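Chapter 2
Housing and Feeding Small Cage Birds

In this chapter you will learn:
how much room finches and canaries need
where a cage should stand in the home
what goes into a basic seed mixture
how to keep a simple feeding record

2.1 Room to fly

Small birds fly from side to side more than they fly up and down. A long, low cage therefore suits them better than a tall, narrow one, even when the two hold the same amount of air. Tall round cages are still sold, but they give a bird very little straight flight and are hard to fit with perches.

Perches should differ in thickness so that the feet are not always gripping in the same way. Natural branches do this well. Put one at each end of the cage and leave the middle clear. Do not fix a perch over the food or water - droppings will fall into the dish.

The cage should stand against a wall, at chest height, away from draughts and direct sun. Kitchens are a poor choice. Fumes from an overheated non-stick pan can kill a small bird very quickly, and the temperature goes up and down through the day.
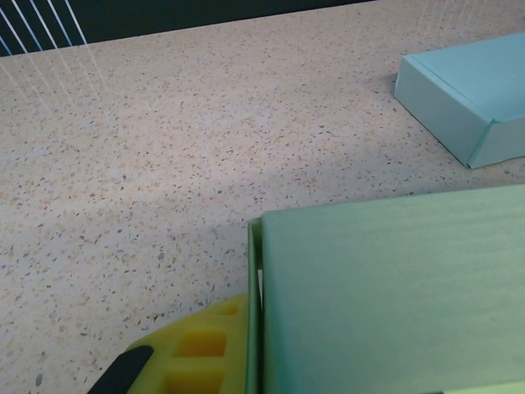
A bird that has just come home needs a quiet spell before it is handled or moved again. Keep to the food it had before, and change it slowly over two weeks if a change is wanted.

2.2 Seed, greens and grit

Most finches do well on a mixture of small millets with some canary seed. Fresh greens can be offered in small amounts and taken away before they wilt. Empty husks lie on top of the dish and can make it look full, so blow them off each morning and check what is left.

Table 2.1, later in the chapter, is taken from the records of the Terlow bird room at Somside, where 199 finches and canaries were kept in June. The keepers weighed the seed put out and the seed left over - a dull job, but it shows a change in appetite before the bird looks ill.

Before you read on, write down what you would expect a healthy finch to eat in one day. You will need your answer for Exercise 2.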